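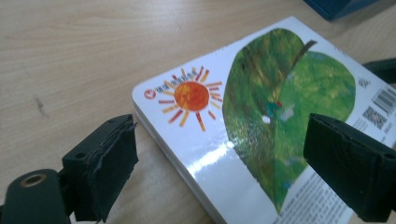 *Tronstead, September 2021*

This folder holds the word list and the reading notes for **Ernilum**, a small collection of texts from books for very young children. I started it because I was learning English together with my daughter, and I wanted to know which words we were meeting again and again. Later two teachers from the Clitgate reading group asked for a copy, so I put it in better order and wrote this file.

Please read at least the part about spelling before you use the list. It will save you some confusion.

## What is in the folder

| File | Content |
|---|---|
| `books.csv` | one row for each book, with title, year, number of pages with text |
| `lines.csv` | one row for each printed line, in reading order |
| `words.csv` | one row for each different word, with its count |
| `notes.md` | my remarks about single books, not complete |
| `old/` | the first version from March, kept only for comparison |

The collection has 135 books. All of them are in English and all are meant to be read aloud by an adult. There are no pictures and no scans in the folder, only typed text. The file `lines.csv` is not public. If you need it for teaching, write to me and we will find a way.

## How the books were chosen

I took what the Toom lending shelf had for children under 5. This means the collection follows the taste of one shelf. There are many books about animals, weather and bedtime, and very few about school or about other countries. Sun, moon, rain and duck are all high in the list, and I would not draw any conclusion from this about English in general.

A book was included when:

- it has at least 3 printed lines of text
- the text is complete, with no missing page
- it is not a pure alphabet or number book

Song books were a difficult case. I kept them when the words are printed on the pages, and left them out when there is only a sound button. Two editions of the same book count as one book if the text is the same. If even one line is different, both are in.

## Typing and checking

I typed everything by hand. Agnese Lill read 2 out of every 5 books a second time and compared them with my files. She found mostly small things: a lost comma, "grey" where the book has "gray", a line break in the wrong place. The corrected books have `yes` in the column `checked`. For the others, please expect some errors of the same kind.

Text that belongs to a drawing, for example a shop sign or a label on a jar, is typed too, but it has the mark `D` in the column `type`. Normal text has `N`. Sounds of animals and machines have `S`, also when they stand inside a normal sentence – in this case the line is split.

## Spelling

- Words are in lower case in `words.csv` and as printed in `lines.csv`.
- Plural and singular are separate words. So are `run`, `runs` and `running`.
- British spelling was not changed. You will find `color` and `colour` as two rows.
- Long sounds such as "mooooo" are cut to three equal letters, so `mooo`. The original form stays in `lines.csv`.
- Words with a hyphen are one word (`tick-tock`), but with a space they are two.

I know that some people would join the different forms of a verb. For my own learning it was more useful to see them apart. If you want them joined, it is better to start from `lines.csv` and use your own tool.

## Known problems

1. The year in `books.csv` is the year printed in the copy I had in my hands. It can be a late reprint.
2. Names of persons and animals are not marked. "Rose" can be a girl or a flower, and you must look into the lines to see which.
3. The column `reading_minutes` is filled only for books we read at home. It was measured with a kitchen clock and a child who asks questions, so it should not be used for comparing.
4. In the March version, lines of type `D` were counted together with the rest. Numbers taken from `old/` will not agree with the new ones.

## Use

You may use `words.csv` and `books.csv` for teaching, for research and for your own lists. Please mention Ernilum and the month of the version. The texts of the books belong to their authors and publishers, and I can not give permission for them.

## Changes and contact

Corrections are very welcome, also for my English in this file. Please write the book number and the line number, then the text as it stands in your copy. The Toom desk also takes notes on paper and keeps them for me, but I collect these only when I return books.

Next I want to finish `notes.md` and to check the song books once more.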